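How Do Scientists Check Each Other's Work?

The Bistcombe Young Science Pages
For readers aged 8 to 11

Suppose you find out something brand new. Maybe you discover that the snails in your yard always climb the north side of the wall, never the south side. You're sure of it! You've watched them all week! So is it science yet?

Almost. There's one more big step, and it's one of the best parts of being a scientist. Other people get to check.

Checking has a special name: peer review. A "peer" is somebody like you. Your classmates are your peers, and a snail scientist's peers are other snail scientists. "Review" means to look at something carefully. Put them together and you get snail scientists looking very carefully at each other's snails (well, at each other's snail reports).

First, write it all down

When scientists finish a study, they write a report called a paper. It might be 4 pages long or it might be 40. A good paper tells you what question they asked, what they did, what happened, and what they think it means. The "what they did" part has to be as clear as a cake recipe, so that a stranger in another country could try the very same thing.

Next, the paper gets sent to a journal. A journal is a kind of magazine where scientists publish their discoveries. You won't find cartoons in it, sadly, but you will find graphs. Lots of graphs!

Let's follow one paper on its trip. A team at Lelwood College wanted to know whether the pebbles in the Huma River get rounder as you walk downstream. They collected and measured 527 pebbles. Then they wrote their paper and sent it to a journal called the Cabello Letters.

What happens at the journal?

An editor reads the paper first. If it looks interesting and fits the journal, the editor picks two or three reviewers. These are people who know a great deal about rivers and rocks, and who aren't friends with the team. Often the team never learns who they are. That way the reviewers can say what they really think without worrying about hurting anyone's feelings.

Reviewers ask questions. Really picky ones! Did you measure every pebble the same way? How did you choose which pebbles to pick up? (If you only grab the pretty ones, you've got a problem.) Could something else explain what you found? 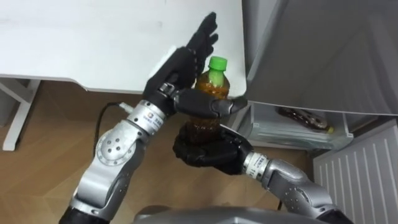
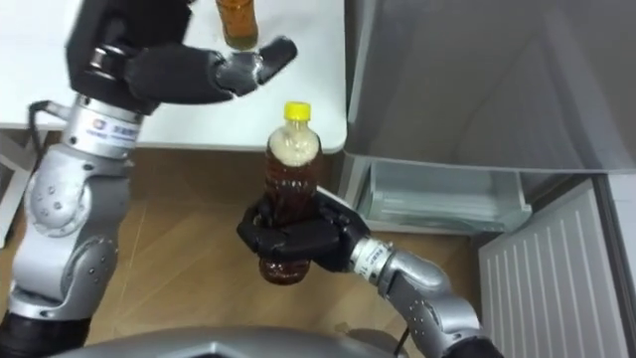 For the river paper, one reviewer spotted something important. The team had picked up 70 pebbles near the top of the river and 70 near the bottom – that was fair. But in the middle they had collected many more, and they hadn't explained why. The reviewer wanted to know. The team had to go back to their notebooks, find the answer, and add it to the paper. The riverbank is wide and easy to walk on there, so they had simply stayed longer and gathered more.

Was the team in trouble? Not at all! Almost every paper comes back with questions. Then the scientists fix things, explain things, sometimes do a bit more work, and send it in again. It can take months. The river team sent their paper in March and it wasn't printed until winter.

Can a paper be turned down?

Yes, and it happens a lot. The editor might say no because there's a mistake, or because the journal already has plenty of papers on that subject. Scientists feel grumpy about it, just like you would. Most of them have a snack, read the comments again, and start making the paper better.

Do reviewers catch everything?

No. Reviewers are people, and people miss things. They usually can't repeat the whole experiment, either, so they have to work from what's on the page. That's why there's another kind of checking that happens later, when a different team tries the same study to see if they get the same answer. It's called replication (say it rep-li-KAY-shun). If lots of teams get the same result, we can feel much more sure about it. If they don't, then there's a new puzzle to solve, and scientists love a puzzle.

Try it yourself

You can run a peer review with your friends or your class. Set a timer for 60 minutes if you want to do the whole thing in one go.

1. Ask a small question. Which paper airplane flies farthest? Which crackers go soggy first?
2. Test it, and write down exactly what you did.
3. Swap reports with another group. Don't talk to them yet!
4. Read their report and write two things you liked and two questions.
5. Swap back, answer the questions, and fix your report.
6. If there's time, try the other group's experiment using only what they wrote.

Step 6 is the funniest. You'll find out very quickly if somebody forgot to mention how to fold the wings.

Words to know

Peer: a person who does the same kind of thing as you
Paper: a written report of a scientific study
Journal: a magazine where papers are published
Editor: the person who decides which papers go in
Replication: doing a study again to see if the result is the same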